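Milar Automation Laboratory
Workcell Safety and Data Quality Inspection: Bimanual Demonstration Recording
Site: Brosberg annex, Cell 2
Inspected by: Gilberto Benavides
Date: 24 October 2025
Result: Pass with conditions

Scope
This inspection applies to the cell while operators record demonstrations for the Grondix handling policy. It does not extend to autonomous playback, which is assessed separately.

Section A. Operator safety
A1. Emergency stop within reach of operator: Satisfactory. Tested on both arms.
A2. Speed limit applied in teaching mode: Satisfactory.
A3. Standing area clear of bags and leads: Satisfactory. One power board was relocated during the visit.
A4. Operator induction current: Action required. One induction lapses in December and must be renewed before that operator records again.

Section B. Arms and grippers
B1. Printed fingers free of cracks at tip and root: Satisfactory.
B2. Gripper surfaces clean: Comment. Dust and pale scuffing on the upper rims of the gripper base. Wipe down at the start of each shift and report any scuff that can be felt with a fingernail.
B3. Cables secured through full range of travel: Comment. The purple cables follow an acceptable path, but the slack should be rechecked whenever a wrist camera is refitted.
B4. Fasteners on gripper housings: Satisfactory. Checked against the Matos torque sheet.

Section C. Objects and work surface
The object set was reviewed during a padlock handling episode.
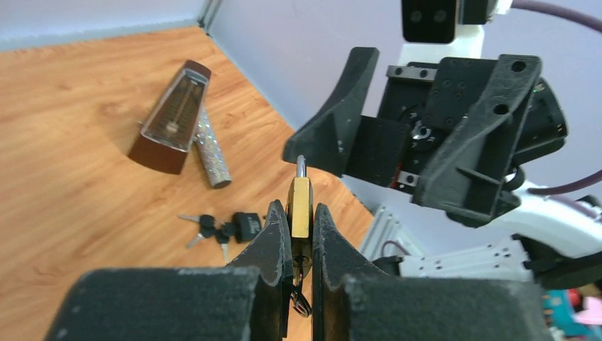
Item C1. Brass padlock held upright between the fingers, second gripper alongside; keys and metronome on the table.

C1. Grip stable before the second arm approaches: Satisfactory. Operators are reminded to pause before bringing the free gripper in.
C2. Metronome: Comment. To be inspected for chips in the clear cover after each session. Its use on its side is permitted under the varied placement rule.
C3. Keys: Satisfactory. Blades to be checked for burrs.
C4. Glitter-finished items: Action required. Confirm that the finish does not shed onto the tabletop or into the gripper rails.

Section D. Recorded examples
D1. Episode labels match the task performed: Action required. Of the 3,000 episodes held for this task, 17 carry the wrong object name. These are to be relabelled or withdrawn from the training set.
D2. Failed grasps retained and flagged: Satisfactory.
D3. Object layout changed between episodes: Satisfactory.

Recording may continue while the actions at C4 and D1 are open. The item at A4 is to be closed by the cell supervisor, with a copy of the renewed induction record sent to the inspector.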